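앤로우 중고 PC 나눔, 설 연휴 뒤 신청 몰려… 대기 400가구

2021년 2월 15일

앤로우(Anlow) 지역의 중고 컴퓨터 나눔 사업에 신청이 몰리면서 대기 가구가 400가구까지 늘었다. 사업을 맡은 수리업체 멀더(Mulder)는 15일 오전 접수창구를 잠시 닫았다가 오후에 다시 열었다. 전화는 하루종일 통화중.

원격수업이 길어진 영향이 크다. 1월 한 달 신청분이 아직 다 나가지 못한 상태에서 연휴가 끝나자마자 새 신청이 한꺼번에 들어왔다. 형제자매가 PC 한 대를 번갈아 쓰는 집, 휴대전화로 수업을 듣는 집이 대부분이라고 업체 측은 전했다.

물량은 있다. 문제는 부품. 기증받은 본체 상당수가 하드디스크 없이 들어온다. 회사나 관공서에서 나온 기기는 보안 때문에 저장장치를 빼고 넘기는 경우가 많아서다. 멀더는 저장장치를 따로 사서 채워넣고 있는데 최근 납품이 늦어지고 있다. 메모리도 빠듯하다. 8년 넘은 기종은 화상수업을 돌리기 어려워 접수 단계에서 돌려보낸다.
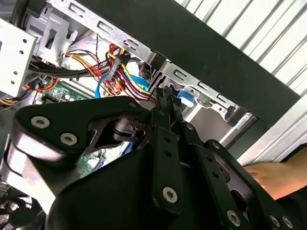
배송도 밀렸다. 클랄타브소프(Claltavthorpe) 쪽은 눈길 때문에 지난주 배송차가 두 차례 되돌아왔고, 이번 주 중 다시 나갈 예정. 직접 찾아가겠다는 신청자에게는 창고 방문 수령을 허용하기로 했다. 방문 전 문자 예약 필수. 예약없이 오면 받을 수 없다.

우선순위 기준도 바뀐다. 지금까지는 접수 순서대로 나갔지만 앞으로는 학생이 2명 이상인데 PC가 한 대도 없는 가구가 먼저다. 이미 신청한 가구도 새 기준으로 다시 분류되며 따로 서류를 낼 필요는 없다. 순번이 뒤로 밀리는 가구에는 문자로 안내가 간다. 일부 신청자들은 "한 달을 기다렸는데 이제 와서 기준을 바꾸느냐"며 불만을 나타냈다. 업체는 1월 신청 가구의 경우 가급적 이달 안에 지급을 마치겠다고 했으나 확정된 날짜는 밝히지 않았다.

모니터는 더 부족하다. 본체만 먼저 받고 TV에 연결해 쓰는 방법을 안내하고 있지만 연결단자가 맞지 않는다는 문의가 잇따른다. 변환 케이블은 수량이 적어 신청서에 미리 적은 가구에만 함께 보낸다. 키보드와 마우스는 재고가 넉넉한 편이다. 웹캠은 당분간 지급이 안된다.

통신업체 실타네오(Ciltaneo)는 저장장치 구입비를 일부 지원하고 본체 50대를 추가로 기증하기로 했다. 사무실 이전으로 나온 기기들로, 점검을 거쳐 순차적으로 나간다. 인터넷 요금 지원은 이번에 포함되지 않았다. 요금 감면은 주민센터에 별도로 문의해야 한다.

개인 기증은 계속 받는다. 본체, 모니터, 전원 케이블 모두 가능하고 고장난 기기도 부품용으로 받는다. 프린터와 브라운관 모니터는 받지 않는다. 개인정보가 걱정되면 저장장치를 빼고 내도 되지만, 업체에 삭제를 맡기면 처리 확인서를 발급해 준다. 무거운 기기는 5대 이상일 때만 방문 수거하며 그 이하는 창고로 직접 가져와야 한다.

수령 후 고장이 나면 한 차례 무상으로 고쳐준다. 기기에 붙은 관리번호를 알려줘야 접수가 빠르다고. 윈도 비밀번호를 잊어버렸다는 전화가 제일 많은데, 초기 비밀번호는 동봉된 안내지 뒷면에 적혀있다.

신청은 앤로우 지역 주민센터와 멀더 홈페이지에서 할 수 있다. 홈페이지는 접속이 몰려 느린 상태. 접수 마감일은 정해지지 않앗다.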